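Tesik Hand-Held Gripper Pair: Set-up and Operator's Guide
Skip to contents
Section 9. Snags, slips and jaws that will not let go

9.1 Before you blame the gripper

Most faults reported to Trotano as "jaw failure" are cloth failures. The jaws close when you squeeze and open when you stop. Cloth has no such manners. Read this section before you open a support ticket, and certainly before you fetch the pliers.

CAUTION: Keep your free fingers clear of the linkage while the jaws are moving. The pivots do not pinch hard, but they pinch with conviction.

9.2 Narrow pieces (collars, plackets, waistbands)

A narrow folded strip is the easiest thing to grip and the easiest to lose. It stands up nicely between the pads, you lift, and it slides out sideways.

1. Lay the garment on the bed or table and let go of it completely.
2. Bring the jaws down either side of the strip, with the pads square to it.
3. Close slowly until both pads touch cloth. Stop.
4. Wait for a slow count of 3, then lift by a hand's width.
5. If the strip slips, open, back off and start again from step 2. Do not chase it.

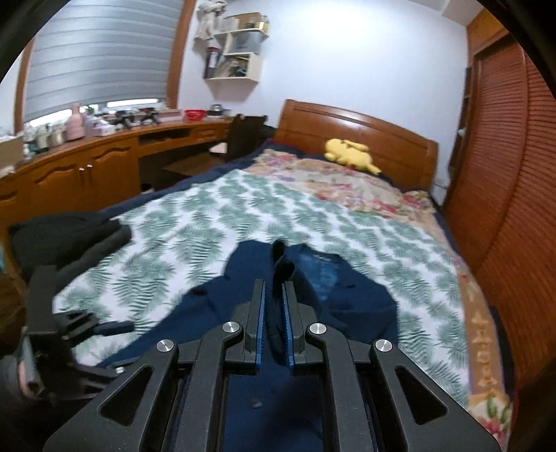
Buttons deserve a word of their own. A button caught between the pads holds them apart, so the cloth beside it is barely gripped at all, though the trigger feels perfectly firm. This one fault made up almost 200 of the slips in the Bensaid trials, and every operator swore it was the pads. Move the jaws along until they have cloth and nothing but cloth.

Note: Pads do wear. Change both after 1000 closures, as a pair. A new pad facing an old one will drag the cloth towards itself, and you will spend a morning in November looking for a software bug.

9.3 Two grippers, one shirt

With both hands in use, the commonest fault is a collision. It is seldom dramatic. One linkage rides over the other, a cable finds something to catch on, and both operators' hands (both of them yours) pull in opposite directions.

1. Open both sets of jaws fully before reaching across the garment.
2. Turn the shirt so the collar points away from you.
3. Keep the left gripper to the left and the right to the right. Sherif Abdel Hamid, who wrote the original procedure, underlined this twice.
4. Check that each cable has a free loop and is not under the cloth.
5. Smooth out any deep fold across the chest before you grip. A fold hides a second layer, and the jaws will happily take both.

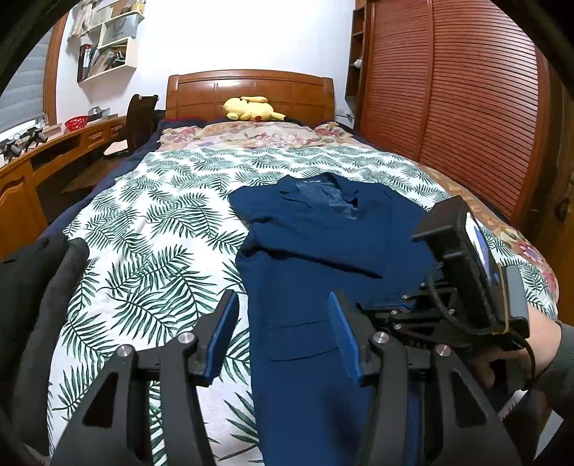 Issue 3

9.4 If the jaws stay shut

CAUTION: Never pull the garment free of closed jaws. The pads tear first and the shirt second.

1. Release the trigger and lower the gripper to the surface.
2. Look for thread around the pivots. Loose thread is the usual culprit - overlocked hems shed it freely.
3. Snip the thread and draw it out with tweezers. Do not oil the pivots. Oil reaches the pads, then the laundry.
4. Work the trigger several times with nothing in the jaws.
5. If they still stick, mark the session as faulty in Wolero and take the gripper out of use until it has been inspected.

Note: Marking a session as faulty does not delete it. Operators who delete their bad sessions have excellent records and the same jammed gripper.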